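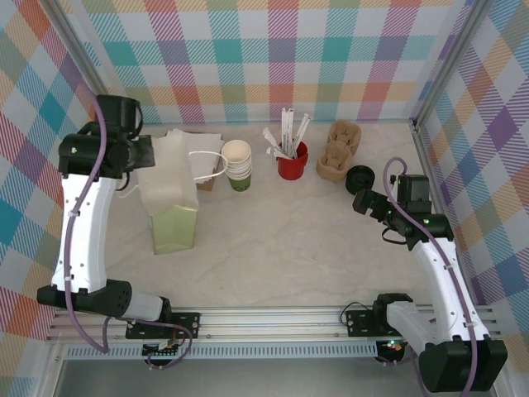
**Figure 3.** Plaid in orange, teal, pink, purple, yellow and white on three adjoining walls, with diagonal hatching inside the bands.

### 3. Plaid Wallcoverings and the Inside Corner

#### 3.1 Types of repeat

Wallcovering patterns are usually sorted by how the design lines up from one strip to the next. In a straight match, the same motif falls at the same height on both edges of the strip. In a drop match, it falls lower on one edge by a fixed share of the vertical repeat. A random match needs no alignment at all. Plaids are nearly always sold as straight match, and the horizontal bands leave the hanger very little freedom. A floral that is slightly off at a seam reads as a loose petal. A horizontal band that is slightly off reads as a step, and the step is visible from across the room.

The color count matters less than might be expected. Mollel compared plaids printed in two colors with plaids printed in many and found that viewers noticed a seam error at much the same size in both. Contrast between the band and its ground had a far stronger effect. Pale plaids of the kind in Figure 3 belong to the group that the trade calls pastel, in which the bands differ mainly in hue and only weakly in lightness. We therefore treat pastel and high-contrast plaids separately in what follows.

Hatching is a further variable. Where a band is filled with diagonal lines, the edge of the band is defined partly by the ends of those lines, and the eye has to average over them to place the edge. Kadrić describes hatched fills as "forgiving at the seam and unforgiving at the turn." The first half of that remark agrees with our results. The second half is taken up in Section 3.3.

#### 3.2 Rooms and materials

The survey covered 12 rooms in the Hukurcombe terraces, all of similar plan and all papered by the same two-person crew. Of these, eight were hung with plaid and the remainder with plain stock from the same mill, Privosine. The plain rooms served as a check on the walls themselves, so that a lean in the plaster would not be charged to the paper. Adhesive was the standard Ouellet paste, mixed to the thickness given on the packet. Walls were lined and left over a weekend before hanging began on the Friday of the following week.

Each inside corner was plumbed with a weighted line before any paper was cut. The line was held at the ceiling and the gap to the wall was read at the ceiling, at chair height and at the baseboard. Outside corners were present in only a few of the rooms and were left out of the analysis. Window reveals were also left out. They are too shallow for a full repeat, and the crew trimmed them by eye.

Lighting was left as the residents had it. Dufour has argued that wall studies should use a fixed lamp placed close to the surface, which exposes every ridge and raised seam. We accept the point for questions of adhesion. For the question of what a resident notices while using the room, a raking lamp overstates the fault, and we did not use one.

#### 3.3 Turning the corner

Two methods are in common use. In the first, the strip is folded into the corner and carried on along the next wall. In the second, it is cut so that a narrow margin passes the corner, and the offcut is hung over that margin from a new plumb line. The second method loses a sliver of the pattern but restores the vertical. The first loses nothing, provided that the corner is true. Few of the corners in the survey were true.

When a folded strip is carried past a leaning corner, the vertical bands lean with it, and the horizontal bands start to climb or fall. The error grows with every strip until the next corner is reached. With a plain paper this has no visible result. With a plaid it shows first at the ceiling line, where a horizontal band that ought to run parallel to the cornice can be seen to taper. In three of the plaid rooms the taper was noted by the resident before we had raised the subject.

Cutting and overlapping moves the error into the corner itself. The vertical band nearest the corner is narrowed, sometimes by almost half its width, and the crossing pattern on the new wall no longer meets the old one at a clean square. Residents rarely remarked on this. Chornovol reports the same tolerance in her work on stairwells and suggests that viewers expect a break where two planes meet. We would add that the two walls are seldom under equal light, and the change in brightness across the corner covers a good deal.

Hatched bands behaved differently. Diagonal lines set up a direction, and where a hatched band passes from one wall to the next the viewer can follow that direction into the corner and out again. If the margin has been trimmed, the lines arrive at the corner at one height and leave it at another. The fault is small in absolute terms, but it repeats at every line in the band. This is the "unforgiving" turn in Kadrić's remark. In our rooms it was confined to papers with coarse hatching. Fine hatching blended into a flat tint at normal viewing distance and gave no trouble.

#### 3.4 Three-wall arrangements

Where plaid covers a back wall and both side walls, there are two inside corners to turn and only one wall on which the pattern can be centered. The usual practice is to center on the back wall and work outward. Any mismatch then falls at the open ends of the side walls, where it is out of the direct line of sight. Ait Brahim recommends starting instead at whichever corner is closer to plumb. His method wastes less paper, and in five of our plaid rooms the crew had used it without being asked to. It can leave the back wall visibly off center if the pattern has one dominant band. With a pastel plaid, in which no band dominates, we could find no objection to it.

A trim strip or post set along the corner removes most of the problem, as it hides the margin and gives the eye a vertical that is independent of the print. It also fixes the apparent plumb of the corner. If the post is set to follow a leaning wall, the paper beside it will look crooked even when correctly hung. The Cerkgate hanging guide advises setting the trim first and measuring the plumb line from it. We follow that order in the mock-up tests reported in Section 4, with the exception of the painted corners, which had no trim.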